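Hand-held grippers vs. remote arms for folding demos?

mekdes_g
So I've been recording folding demos for our little Drovov project since April and I'm up to 589 of them, all with hand-held grippers, one in each hand. My lab partner Virgil swears we should be driving the real arms by remote instead. Anybody here done both?

kirov_fan54
Both! Remote is slooow. A T-shirt took me forever and I kept dropping the sleeve. But every move you record is one the arm can do, and that counts for a lot.

Selamawit K.
Disagree with kirov_fan54 a bit. With hand-helds I got 800 usable demos in the time remote gave me a couple hundred (and my shoulders hurt less). You just have to stop moving like a person. No fancy wrist flips!

virgil.m
Hi, I'm the lab partner. Mekdes does the wrist flips. Constantly.

mekdes_g
Guilty, but I've cut way down! Towels are easy now. What's killing me is shorts with elastic waists. They bunch up the second you let go, so I've started pinching at the hem first and leaving the waistband for last.

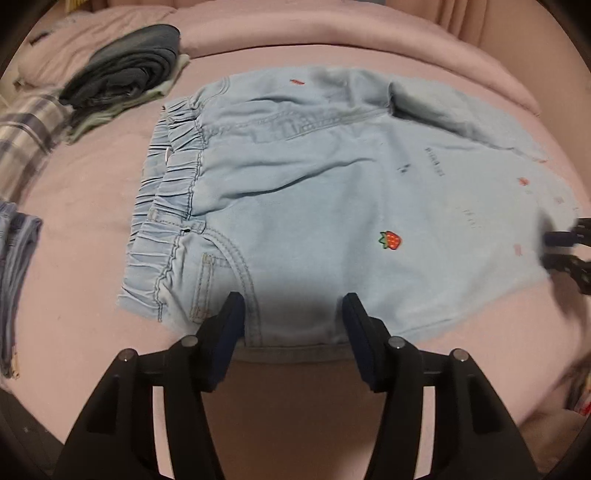
Anyway, my other question is whether to redo the early ones where I went waistband first, or keep them in for variety.

Selamawit K.
Keep them, tag them, train with and without.

kirov_fan54
I'd toss them. Mixed strategies made my policy dither over the waistband like it couldn't pick a side.

mekdes_g
Ugh, okay, trying both on Tuesday. Will report back.

Contact | Copyright Bassi Forums | Back to top
We use cookies to keep you logged in. Accept / Settings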